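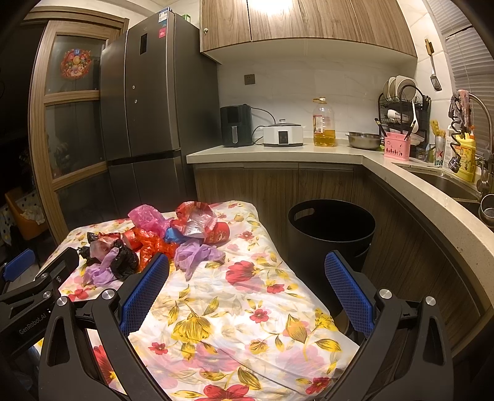 Nelu Ghiță asked after the last class whether carrier bags and food wrappers have to be kept apart from the start, or whether one heap will do. One heap will do for the first pass. Bags and wrappers are both film plastics and behave the same way when handled: they trap air, cling to each other and take up far more room than their weight suggests. Separation by use comes later.

Savby Home Skills, Unit 4
Soft plastics: sorting and storage

4.1 Work surface

Lay a cloth over the surface before tipping anything out. Crumbs and grit collect on the cloth and can be shaken off outdoors. A patterned cloth is acceptable, but clear bags are harder to find on it and should be picked up first. Stand the basket on the floor beside the surface, close enough to drop items straight in.

4.2 First pass

Take items from the top of the heap. Do not pull from the middle, as twisted bags drag others with them. Assign each item to one of these groups.

Reuse: whole bags with no holes, any colour.
Film recycling: torn bags and clean wrappers, if accepted locally.
Garbage: wrappers with a foil layer, and anything greasy or sticky.
Not film: card tubes, boxes, string, gloves. Set these to one side and deal with them last.

Only the reuse group goes in the basket. In the Pivitell exercise, pairs worked through 40 items this way before moving on to folding.
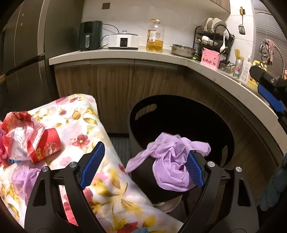
Kyrylo Prokopenko would fold each bag before it goes in the basket, on the grounds that a basket of crumpled bags fills too early. The objection is fair for a small basket. For this unit the bags go in crumpled and are folded in a second pass, so that sorting and folding can be timed separately.

4.3 Second pass: folding

Flatten the bag from the closed end towards the handles. Fold lengthwise twice, then roll or fold into a flat packet. Thin shiny bags hold air and need to be pressed by hand along their full length. Matte bags stay folded more readily. Very light produce bags are not worth folding and may be stuffed into a larger bag.

4.4 Storage limit

Keep 6 large bags and 56 small ones at most. Anything over the limit goes to film recycling or is given away. Check the store once in July and once in January.

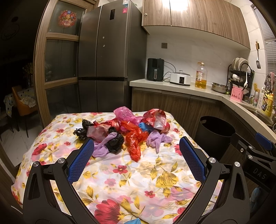 Sorting by colour is optional. It helps where black bags are kept for garbage and lighter ones for shopping, and serves no purpose otherwise. Bags that have held raw meat are not kept, whatever their colour or condition.

Before Sunday, complete the sheet for Unit 4 with your own counts for each group, the time taken for each pass, and the number of bags over the limit.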